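Ratley Workshop Services
Thread: looking after the hand-held gripper at the Wadstead cell

1/ The Wadstead cell folds and sorts household fabric. Its hand-held gripper is the part that receives the most use and, until this year, received the least attention. This thread sets out how the tool is now set up, inspected and repaired. It is addressed to sites that operate the same linkage design.

2/ The tool has two finger pads carried on black linkage arms. Each arm turns on a pin that passes through a brass-colored grommet at its rounded end. The grommets take the wear. When they are neglected, the fingers begin to close out of line, and thin cloth is the first material on which the fault is noticed.

3/ Inspection begins with cloth and not with a gauge. Operators are asked to work the fingers into a large, loose piece of fabric and to watch how it settles over the linkage. A fold resting on the arms is acceptable. A fold drawn in between two arms is to be recorded and the tool withdrawn.

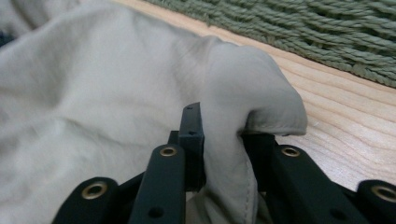

Posted by Ratley Workshop Services
August 30, 2022

4/ Pale, plain fabric is preferred for this check. Grease from the pins marks it at once, and a stitched seam gives the fingers a change of thickness to deal with. Patterned cloth hides both kinds of fault and should be kept for later trials.

5/ The service interval is 340 operating hours. The former interval was 999 hours, a figure carried over from the counter on the old Prado fixture, which could display nothing higher. It had no engineering basis and has been removed from the Wadstead service sheet.

6/ At each service the grommets are wiped with a dry, lint-free cloth and looked at under a lamp. An even bright rim is normal. A rim that is bright on one side only means that the pin is running at an angle. In that case both arms of the pair are to be changed together.

7/ No oil is to be applied to the grommets. Oil moves along the arm, reaches the finger pads and is then passed on to every piece of fabric handled. A very small amount of dry lubricant on the pin is permitted. Sites that have already used oil should strip the linkage and clean all parts before returning the tool to service.

8/ Pad alignment is checked on a flat surface with the fingers open and nothing held. The two faces should lean toward the center by the same amount. If one face leans further than the other, slacken the screws on that side, seat the pad by hand, and tighten again in small steps, moving from one screw to the next.

9/ Pads should also be examined for scuffs, dust and stray fibers. A scuff that cannot be felt with a fingernail may be left alone. Fibers are to be lifted off with low-tack tape. Compressed air is not approved for this purpose, as it drives lint back into the linkage.

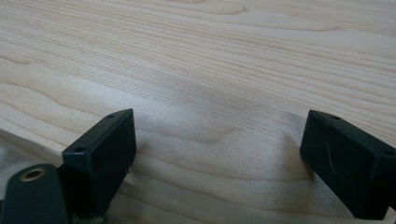 Plenadov
We had the same uneven lean at our site after a pad change. The screws were tight, but one pad had been seated on a thread of lint. Would you add a step to clean the mounting face before the new pad goes on? It took us most of a shift to find.

10/ Thank you to Plenadov for the comment above. The step has been accepted. The revised sheet will read: "Wipe the mounting face and the rear of the pad before fitting. Check both under a lamp." Sites holding a printed copy are asked to write the line in by hand until the new issue reaches them.

11/ On screw holes: an open hole in an arm or a pad does not always mean that a screw has been lost. Several parts carry holes that are used only in other builds of the tool. Please compare the part with the drawing before fitting anything. A screw placed in an unused hole in the arm can strike its neighbor when the fingers close.

12/ Records from Wadstead now cover 217 service visits. In 20 of them a grommet was replaced. The remaining visits called for cleaning, adjustment or no action. The site has therefore been advised to keep a small stock of grommets and pins and to order complete arms only when required.

13/ After any repair the tool is to be opened and closed by hand through its full travel before it goes back to work. The movement should feel the same in both directions. Roughness near the closed position is most often a bent pin - replace the pin first, then repeat the test before taking anything else apart.

14/ The cloth check in post 3 is then carried out again with a clean piece of fabric. If the fabric comes away with a gray or black mark, the linkage has not been cleaned properly and the tool is to go back to the bench. Please do not release it on the grounds that the mark is small.

15/ Between shifts the tool is stored with its fingers open, resting on its handle. It should not be left standing on the pads or hung from a linkage arm. Hanging was common practice at Wadstead until January, and one pair of arms had to be scrapped as a result.

16/ The service sheet, the parts drawing and the blank record form are available from the Ratley office on request. Sites should state the build number of the tool when they write, as the arms of the first build are shorter and are not interchangeable with later ones. Requests for grommets may be sent in the same message.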